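Warum das Büro leise sein darf

Seit Mai arbeite ich wieder an 2 Tagen in der Woche im Büro am Standort Lilier. Auf unserer Etage sitzen 183 Leute. Sie telefonieren, sie essen, sie rufen sich Termine zu. Man nennt das Austausch. Ich halte es für Lärm.

Das Großraumbüro wurde uns als Ort der Begegnung verkauft. Gespart wurde vor allem Fläche. Beim Umzug aus der Drikwood-Straße fielen fünf Besprechungszimmer weg, dafür kam eine Theke mit Barhockern. Wer dort vertraulich reden will, geht ins Treppenhaus. Das mag für kurze Absprachen reichen, für ein Personalgespräch reicht es nicht.

Der Arbeitgeber verweist gern auf die Hausordnung — »gegenseitige Rücksicht« steht darin, mehr nicht. Rücksicht braucht aber Räume und feste Zeiten. Eine ruhige Stunde am Vormittag, ohne Anrufe am Platz, würde nichts kosten.

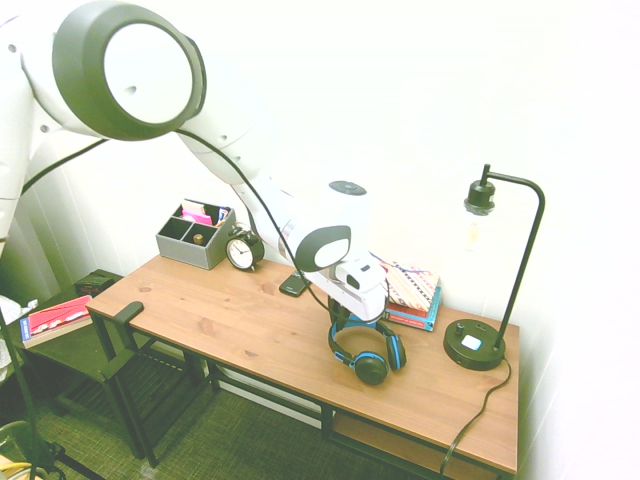
Stille ist bei uns zur Privatsache geworden. Wer sich konzentrieren will, soll sie selbst mitbringen und meist auch selbst bezahlen. Über-Ohr-Kopfhörer wie die schwarz-blauen auf der Tischplatte gelten inzwischen als Büroausstattung, so selbstverständlich wie ein Locher. Nach ein paar Stunden drücken sie, und wer sie trägt, gilt als unnahbar. Ich möchte am Schreibtisch sitzen und nichts auf den Ohren haben. Das ist keine große Forderung.

Zuletzt erschienen
Stukotlow baut wieder Türen ein
Lynch und die Kantinenfrage
427 Mails nach dem Urlaub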